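Sornix Paired Hand Grippers: Review After One February at the Calton Site

Rating: 7 out of 10

Calton handles returned drinkware: tumblers, bottles, lids and straws that go back into racks before they are inspected and repacked. Racking has always been manual. The plan is to hand part of it to robot arms, and the arms are to be trained on recordings of our own staff doing the work with a gripper in each hand. We bought the Sornix pair for that purpose, after a short trial of the competing set from Caron. What follows covers the hardware, the recording work and the effect on the people assigned to it.

Price and what is included

The pair cost $2,080 with cables. The recording software is licensed separately at $142 per month per station. Caron quoted less for the hardware and more for the license, and over a year the difference was too small to decide anything. Setup took one morning. The printed guide is adequate on wiring and thin on calibration, and we had to ask support for the correct order of steps.

Station layout

Each station is a table with rounded corners on a carpeted floor, with black curtains at the sides and a tape numeral on the carpet. Tape at the front corners gives the table position. Stand bases get hazard tape, and we would advise any site to do the same on the first day. Cable routing deserves more attention than the guide gives it. The grippers are tethered, and an operator who reaches across the table drags the cable over the edge. Leave slack on the outer side of each hand.

A typical task uses a wire basket, a tumbler with a lid and straw, and a capped bottle. The operator moves the items with the grippers only.

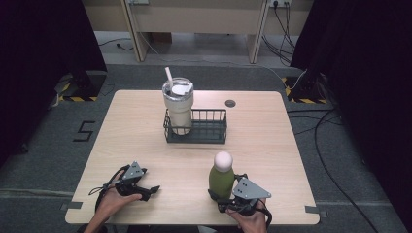

Grip and handling

The handle is held from below, with the mechanism and plate above the hand. This puts the weight forward of the wrist. For the first few sessions the operators reported fatigue in the forearm, more on the left side than the right. Resting the idle gripper on the table between moves helps, and we now teach it as part of the task.

Jaw travel is generous. A bottle with a wide body fits between the fingers with clearance on both sides, so approach angle is not critical. Small parts are another matter. Straws are difficult to pick up from a flat surface, and a lid lying flat usually has to be slid to the table edge first. The Caron set was better at this and worse at everything heavier.

Opening and closing is smooth, with no play that we could feel when the set was new. Some play has developed in the left unit since. It does not affect the recordings so far, but Sornix lists the linkage as a service item and we expect to replace it.

Fingers and contact pads

The fingers are straightforward to remove, and the pads are the part that wears. Check them at the start of each shift, with the jaws fully open over a clear section of table. Look along the inner faces and the lower corners, where damage tends to start.

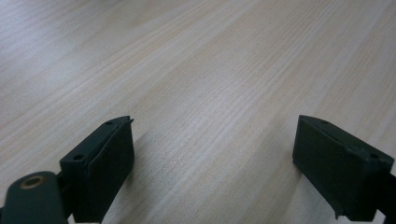 A worn pad can still hold a bottle, but it holds it at a slightly different angle each time, and that goes into the recording. We set a replacement interval after losing most of a Friday's work to this. Spare pads should be in the box and are not.

Recording quality

We logged 1,229 takes during the month. Rejected takes had three main causes: a cable caught on something, a gripper moved before the start signal, or an item set down outside the marked area. The software flags the second kind and misses the other two. Someone has to review the takes, and that time should be budgeted for.

Effect on the staff

The racking crew was told at the outset what the recordings were for. Two people declined station work and stayed on the line. The rest rotate, with sessions limited to 10 minutes before a change of hands or a break. Our first schedule had longer sessions and the late takes were visibly slower.

The job is quieter than the line and more repetitive. Experienced rackers were not the fastest at first – they are used to feeling a lid seat under the thumb, and the grippers remove that. Most caught up within a week. Several of their habits, such as placing the tallest item first, were written into the task instructions, and the crew asked to be paid at the trainer rate for that contribution. Calton agreed for the duration of the project.

What happens to racking hours once the arms arrive is not settled. The sister site at Cimine moved its people to inspection, where there was a backlog. We have a smaller backlog, and the question should have been answered before the equipment was ordered.

Verdict

Good mechanics for medium and large items, weak on thin parts. Documentation needs work, and the forward weight limits session length. We will order a second pair, with spare pads on the same invoice.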